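Trirnent Produce Handling Set: Data Card

Version notes for release 2. Maintained by the Didby working group. Corrections should be sent to Rasmus Jaunzems; questions on access should be sent to Heino Lill.

Summary

The Trirnent set contains 2,000 recorded demonstrations of a humanoid robot handling fruit at a mobile cart. It is intended for training and testing policies that learn from examples. Each demonstration comprises head camera video, arm and hand joint positions, and a short written instruction.

Collection

All demonstrations were recorded by teleoperation at the Dromotau site, ending in September. Six operators took part. Each completed a training period before any of their recordings were accepted. Operators worked from a written task sheet and were asked to complete the task at an even pace, without pausing to correct small errors of placement. Failed attempts were kept and labelled as such; they make up 600 of the recordings.

The surroundings were not cleared or screened off between sessions. Users should expect stands, railings and hanging greenery in the background, and should not assume a plain backdrop when preparing their own trials.

Tasks

Instructions name the item and the place to which it should be moved. Grapes are treated as a separate group within the set, as a bunch changes shape when lifted and the hand must close without crushing the fruit. Where two bunches share a crate, the instruction identifies the bunch by colour.
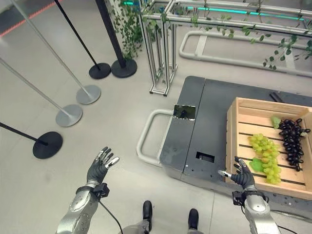
Labels were applied by one annotator and checked by a second. Disagreements over whether a grasp had succeeded were referred to the Didby working group, whose decision is stored with the recording. The boundary between approach and grasp is marked at first contact, as judged from the video alone.

Known limits

The head camera does not always show the fingertips during a grasp. No force readings are included. Left-handed grasps are under-represented, and results for the two hands should be reported separately.

Use

The set is released for research. It should not be used as the sole evidence that a system is safe to operate near people.

Related items

Trirnent Produce Handling Set: release 1 (withdrawn)
Šimkus annotation guide
Dromotau operator task sheets
Didby file format notes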